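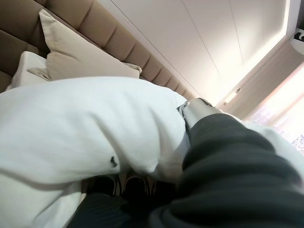 Attachment 1: white pillow, small black tag near lower center

Ticket: Stock sync drops bedding variants after import
Site: Nerstead
Opened by: Kilian Tanner
Assigned to: Pranab Uddin
Status: Pending customer

23rd February, 09:12, Tanner
Nightly import from Kelby finished with no errors, but 127 pillow and bolster variants show stock of zero in the storefront. Kelby shows correct quantities for all of them. Total rows in the import file: 2,725. Rerunning the job by hand gives the same result. Product pages and photos load normally.

09:40, Uddin
Please send the raw CSV and the import log with level set to debug. Was anything changed on the Kelby side since the last good run?

10:05, Tanner
Files attached. Kelby export template was edited yesterday to add a fill weight column. No other changes that I know of.

10:51, Uddin
Reproduced on staging. The new column was inserted before the quantity column. The mapping profile (Jurkamton, last saved in October) reads quantity by position for any row with a parent SKU and by header name for everything else. Affected rows have a blank fill weight, and the parser casts blank to 0. Other child rows should be wrong too, but with nonzero values. Check the foam items.

11:20, Tanner
Confirmed. Foam items show the fill weight as stock. One is listed with 4 in stock and Kelby has none. I have taken those off sale.

11:33, Uddin
Workaround:
Stop the nightly job.
In the mapping profile, set child row lookup to "header".
Clear the variant cache.
Run a full import, not a delta. Delta skips rows whose source hash is unchanged, so the bad values would stay.

13:02, Tanner
Full import done. Spot checks match Kelby. Reserved stock on open orders is still off for four SKUs.

13:15, Uddin
Reserved stock is held in Nautiyal and is not touched by the import. Run the reservation rebuild from the admin menu and send me the output. Leave the nightly job off until then.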